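From: Sointu Vuorinen
Date: Sat 30 November
Subject: Re: [skasari-walkers] winter route and club caps

Onni Savolainen wrote:
> Can we skip the Fostov loop this time? In August the
> path by the creek was all mud. Also, are there any caps left?

Hi Onni and all,

Fine by me! I walked the Seppälä side last week and it's in much better shape (the new footbridge is open, finally). It's 12 miles if you go all the way round, but there's a bus back from Zirnell for anyone who's had enough by lunch. I usually have.

We've got 50 people on the list now and over half never answer, so please do reply if you're coming, even just a yes. Parking is tight up there, so share cars if you can.

And yes, there are caps, the dark gray ones. Tell me if you want one and I'll bring it along. Bring soup, I'll bring the buns.

Sointu 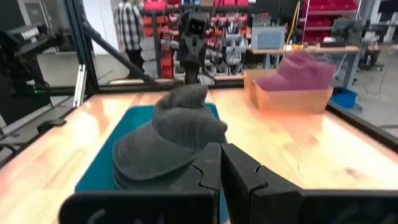 The gray caps, on the teal mat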